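Chapter 6
What a Simulated Success Rate Can Tell You

Before you start: you should be comfortable with confidence intervals (Chapter 2) and with the difference between a policy and a planner (Chapter 4). No new math is needed until Section 6.3.

Suppose a paper tells you that a robot arm picked up the right object in 1,365 of 1,875 attempts. Work out the rate and you get 72.8 percent. The standard error is small, the table is tidy, and there is a bold number in the last column. What have you learned about the robot?

If every attempt took place in a simulator, the fair answer is that you have learned something about a program that steers a drawing of a robot. How much of that carries over to a real arm is a separate question, and most papers give it one paragraph near the end. This chapter gives it the whole space.

The number above comes from the Utdale study, which we will use throughout. Its authors, Friederike Fuchs and Villads Hjaltested, trained a grasping policy called Briem entirely on rendered rooms and then tested it on 57 rooms it had not seen. They were careful people. They released their scene files, they reported failures by type, and they did not drop the rooms where Briem did badly. I say this early on, as the rest of the chapter is hard on them, and plenty of weaker papers would not survive being read this closely.

Start with the word "unseen." The test rooms were new in the sense that no test room appeared in training. They were put together by the same scene generator, though, from the same library of furniture and small objects, and run on the same physics engine. A mug in a test room has a shape the policy may have met hundreds of times on other tables. The friction between finger and mug is computed by the same formula in both places. When Fuchs and Hjaltested write that Briem "generalizes to novel environments," a cautious reader should put in the missing words: novel arrangements from a familiar source.

Next, the word "success." In Utdale an attempt counts if the target's center rises a set distance above the table and stays there briefly. Nothing in the rule asks whether the gripper swept three other things onto the floor along the way. Hjaltested went back through the logs after a reviewer at Rokach asked about this, and the revised paper has a second column with a stricter rule. The second column is lower. It is the first column that gets quoted.

Then there is contact, where simulators are at their weakest. A thin pen, a strung racket and a heavy block can all be handled as rigid shapes with a few numbers attached, and the engine will cheerfully produce a grasp for each. Real strings give. Real pens roll when a finger brushes them. A policy trained on rigid shapes can learn to lean on grasps that exist only because the engine settles contacts in a certain way, and no number of extra attempts in the same engine will expose it. Running the test longer shrinks the error bar around the wrong quantity.

Finally, clutter. The generator scatters objects by sampling, and it has no idea of why things end up near each other. People's tables are messy in patterned ways: papers under the laptop, cables through everything, the mug within reach of the chair. Sampled mess has a different pattern, and it may be easier or harder. The authors say it is harder. They offer no measurement to back this up, and I would treat it as a guess until somebody makes one.

None of this makes simulation useless. It is cheap, it can be repeated exactly, and it is a very good way to find out that a method is bad. A policy that fails to pick up a block in a forgiving engine is unlikely to manage on a bench. The trouble begins when the argument is run the other way.

As you read the sections that follow, keep one Utdale-style room in mind and ask of each claim what in that room could prove it wrong.

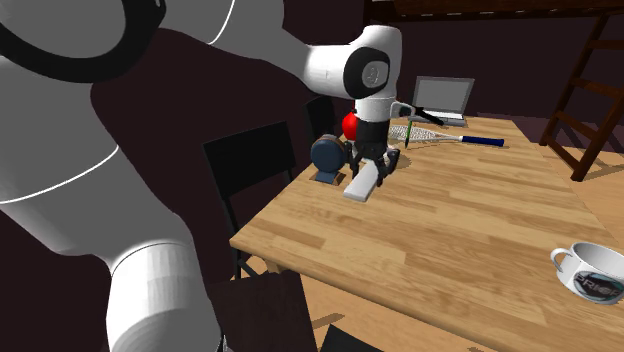 6.1 Three Meanings of "Unseen"

We begin with the split between training and test scenes. The Illerdale scene set, which appears in the exercises, lets us hold out arrangements, object shapes or whole object categories, and the same policy earns a different score under each.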